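Can a machine clear the table yet?

Every winter somebody promises that the washing-up is about to be taken off our hands. The latest is Kollance, which says its home system will go on sale in July. I would like to believe it, having a sink that is full most evenings.

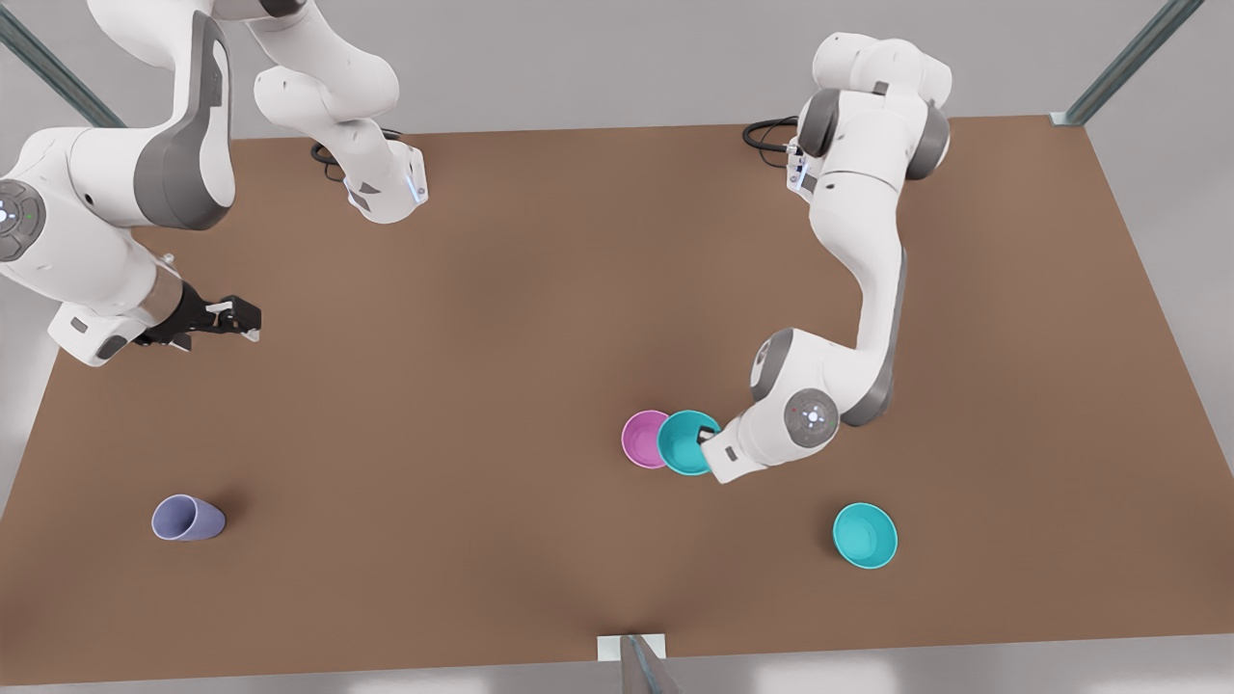 Issue 471, page 7

Look at what the job involves. Two arms, a few bowls and a cup on its side, all on a flat table in simulation. A child of three can stack bowls. For a machine, each one is a fresh problem of where to hold and how hard to press. A real kitchen adds grease, forks and a cat.

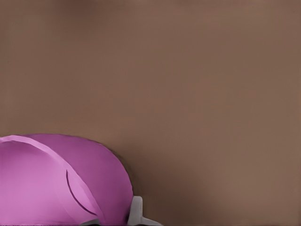
My own view is that the stacking will come before the tidying. Stacking has an end you can measure. A grey finger close up against something pink and rounded needs to be in the right place to within a hair, and software is getting good at that. Knowing that the blue mug is never put away because Dad uses it again at nine is another matter. The makers of Mukico talk a great deal about grip and very little about habits.
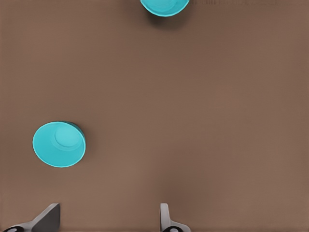 Myung-ja Ki thinks I am asking too much, and wrote to tell me that she would pay for a machine that only stacked, slowly, while she slept, and would sort out the mugs herself in the morning. Fair enough. I would still want to see it done in a rented flat with bad light before I paid for one, and Kollance has yet to show that.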